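Community Strength Programme, Murnness
Progress report to the Gesow Fund
Second report, covering the spring and early summer

Thank you, first of all, for your patience over the date of this report. We asked for a few extra weeks so that the end of the beginners' course could be included, and we are very glad we did, as it gave us a much fuller picture to share with you. We have tried to follow the headings you suggested after the first report, though we have wandered from them a little where there was something we particularly wanted to tell you.

Where we had got to last time

You may remember that when we last wrote, the lifting room at the Wogan Hall was open on two evenings a week, the old floor was still down, and we had a waiting list for the beginners' course that was beginning to embarrass us. People were being very good about it, but there is only so long you can ask somebody to wait for a thing they have finally plucked up the courage to try. We had also lost the use of one platform after the boards beneath it started to lift at the corners, and the sessions felt rather squeezed as a result.

The floor

The largest single item in your grant was the floor, and we are delighted to say it is finished. The old boards came up in March, and the joists underneath were in better condition than anyone had dared to hope, with only one short run near the fire door needing to be replaced. We now have 6 platforms, each with rubber at the sides and a hard centre to stand on, and enough space between them that a person walking to the water tap doesn't have to wait for someone else to finish a lift. It has made a bigger difference to the mood of the room than we expected. Newer members in particular used to hang back by the wall, and now there is simply somewhere for them to be.
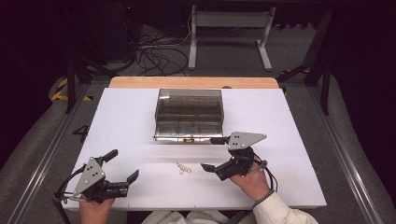
The noise is very much better too. The choir that uses the upstairs room had been more than kind about the thumping, and we invited them down to hear the difference for themselves. They stayed for tea and two of them have since joined the daytime class, so that was a good evening's work all round! We do still ask members to lower the bar under control after eight o'clock, and there is a notice on the door to that effect.

Shoes and small equipment

This was the part of the application we were most nervous about, as a shelf of loan shoes doesn't sound like much when you write it down. Proper lifting shoes with a firm, raised heel are expensive, and most beginners come to us in soft running trainers, which squash under load and leave them wobbling at the bottom of a squat. We had seen people give up on the movement altogether when a steadier shoe might have helped them to enjoy it.

We bought a range of sizes from Indell, who were patient with our many questions and swapped several pairs without fuss when we found we had guessed badly at the smaller end. Our members' feet are, on the whole, smaller than we had planned for - a good sign in its way, as it reflects how many more women and teenagers are coming along. The shoes are signed out at the start of a session, wiped down and aired afterwards, and kept on the rack by the office. Two pairs have needed new laces and one strap has been restitched. We would like to add a few wider fittings next year, and we have put a line for this in the budget we will send you separately.

We also replaced the lightest training bars and bought a set of full-sized plates that weigh very little, so that a beginner can practise lifting from the proper height without having to manage a heavy load. The coaches tell us these are the most used things in the building.

Attendance

Across the period we recorded 647 visits to the lifting room. Our target for the full year is 1000, so we are comfortably on course, although we would ask you to bear in mind that the summer months are always quieter and that we usually see a dip until the schools go back. The figure counts each person once per session and leaves out coaches and anybody who only came in to watch.

The daytime class has been the happy surprise. We set it up mainly for people who work shifts, and it has filled with retired members who had been advised to do some strength work and didn't fancy a busy gym in the evening. They are a sociable lot, and the session now runs on for a good half hour afterwards over coffee. We have decided to treat this as part of the session and have moved the cleaning back to suit.
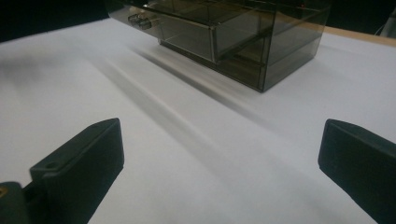
Coaching

Two of our members passed their first coaching award in May, with the course fees met from your grant. Both are now helping on the beginners' course under supervision, and one would like to go on to the next level when a place comes up. Having extra pairs of eyes in the room means that beginners can be taught in small groups, and the waiting list has come down a good deal. It hasn't gone entirely, and we don't want to pretend otherwise, but nobody should now have to wait longer than one course.

What hasn't gone so well

The changing room is still cold. We had hoped to repair the heater ourselves, but the part is no longer made and we have had to think again. A quote for a new one is on its way. We were also slow to start the school sessions, partly through difficulties with transport and partly, we must admit, because we didn't leave enough time to agree the arrangements before the exams began. The school has been very understanding, and we have now settled on a start in September, with the first few sessions kept to technique and light bars.

Spending

The floor came in slightly under the quoted price and the shoes slightly over, and with your agreement by email we moved the difference across. The coaching line has been spent in full. A small sum remains under publicity, as word of mouth has been doing most of the work for us, and we would like to ask whether it might be put towards the changing room heater. We will hold it where it is until we hear from you.

The months ahead

Our plan is to open a third evening from October, run two more beginners' courses before the winter break, and hold a friendly club competition in November. It will be a gentle affair, with plenty of encouragement and a cake table, and we would dearly love someone from the Fund to come and see it. The hall opens at 9.30 in the morning and there is parking at the back, through the second gate.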